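Reading a Room from the Ceiling Down
Notes for week 3, Interiors and Everyday Space
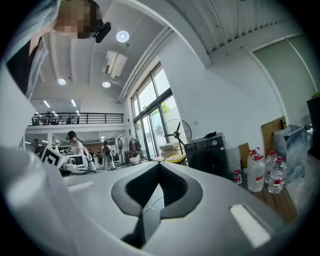 Photo: Tarek Hamdy / Drernonness course archive

Hi everyone, and welcome back! These are my notes from the ceiling session, tidied up a bit for those of you who were away (and for those who were there and drew instead of writing, which I fully support).

Last time we did floors, and floors are easy because we all look at them. Ceilings get ignored. I went through the practice sketches you handed in and almost all of them stop at the top of the door frame, as if the room had been sliced off with a bread knife. So for this one we start up top and work our way down.

Pipes and beams

Look at the upper part of the room in the photo. It has a high white ceiling with long beams going across it, and the pipes are out in the open, white as well. I love this. When pipes are the same color as what's behind them, your eye lets them go after a minute or two, and you only find them again when you try to draw the thing. Paint them red and you've got a totally different room, one where the pipes are the first thing anybody mentions.

Over on the right the ceiling panels are corrugated, so you get a ribbed surface next to a thick white beam. Please don't draw every rib! Do four or five properly, let the rest fade out, and put your effort into the edge where the ribs meet the beam. Edges tell you more than surfaces do. (I say this every week, I know.)

Lights

There are two kinds here, round ceiling lights and linear fluorescent strips, and the strips are farther back where the ceiling is lower. Two heights of ceiling and two kinds of fitting in one view. When you do your own room, mark each fitting on your plan with a small circle or a short line. Then switch things off one at a time, if you're allowed to, and note which part of the room goes dull. I did this in my own kitchen and found that the lamp I'd been dusting faithfully for years lights the top of the fridge and nothing else.

Daylight goes on the same plan. The room above gets plenty of it from a tall bank of dark-framed windows that runs from near the ceiling down to the floor, with green trees outside. Dark frames against bright glass make a very strong grid, so strong that people tend to draw the grid and forget the leaves. Put the leaves in. Windows full of trees and windows full of parking lot give you two very different rooms, even with the same glass.

Air

The air conditioning unit is white and hangs from the ceiling, vents facing down. On your plan, draw a little arrow for the direction the vents point. Then think about who would sit under it. In the old Jomitz studio, where I taught for a while, there was one desk right below the vent and it was always the last one taken, even in the hot part of the year. You could have worked out the airflow just from where the sweaters were.

The upstairs bit

Now the mezzanine, which runs across the back behind a black metal railing with vertical bars. Through the bars you can make out chairs and desks with monitors, as dark shapes. Vertical bars let you see through pretty well from straight on and much less from the side, so a railing like this is half screen, half fence. Try it with any railing near you: stand square to it, then walk along and watch it close up.

A question from Hamdy in the session was whether a mezzanine counts as a separate room. My answer was "sort of," and I'm sticking with it. It shares the air and the noise with the space below, but going up there takes a decision. Bring your own opinion next time and we'll argue about it.

Your turn

Pick a room you use a lot. Ideally one with something odd overhead, but a plain bedroom is fine too.

Lie on the floor for a few minutes before you draw anything. Put a cushion down first.
Draw the ceiling plan: beams, pipes, lights, vents, cracks if you have them.
Add the windows along the edge, and a word or two on what's outside.
Write 160 words on one thing you hadn't noticed before. Going over is fine, but I stop reading at 900.

Pencil or pen, I don't mind. If you're using the Flirketard sketchbooks from the supply shelf, go easy on the ink, it comes straight through to the next page.

Hand in on paper by 27 May 2026, in the tray outside room 395. For next time, bring a tape measure and wear shoes you can kick off, we're doing stairs.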